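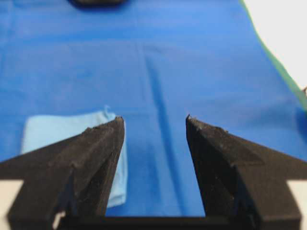
Microfiber care, a thread (1/7)

Most cloths that "stop working" are coated. Fabric softener leaves a film on the fibers, and a filmed fiber pushes water around. Wash without softener and skip dryer sheets.

2/7
GSM is grams per square meter. It tells you how heavy the cloth is. It says nothing about how fine the fibers are. My general-purpose cloths are 313 GSM. For glass I go down to 200.

3/7
Split fiber is what picks up dust. Unsplit fiber feels smooth on dry skin and smears on a mirror. Sellers rarely state which one they ship.
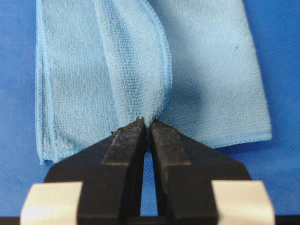
Drosden prints it on the label. Fevum does not, and didn't answer my email in December.

4/7
Wash warm, never with cotton. Cotton sheds lint and microfiber holds on to it. Liquid detergent, half the usual dose, 2 rinses. I run 16 cloths per load; more than that and the rinse suffers in my machine.

5/7
Dry on low or on a line. High heat can damage the fine fiber ends, and there is no way to reverse it. 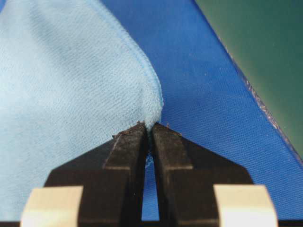

Light blue cloth, stitched hem.

6/7
Edges: a stitched hem is durable, but hard thread can mark soft paint. For car bodywork buy edgeless. For kitchens and desks it makes no difference.

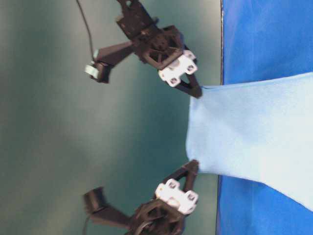 Asamoah
Textile tester, Prustutus
13 July 2020

7/7
Quick check for coating: put a spoonful of water on a counter and lay the cloth flat on it. If the water beads under the cloth, wash it again with no softener. If it still beads after that, move it to floor duty.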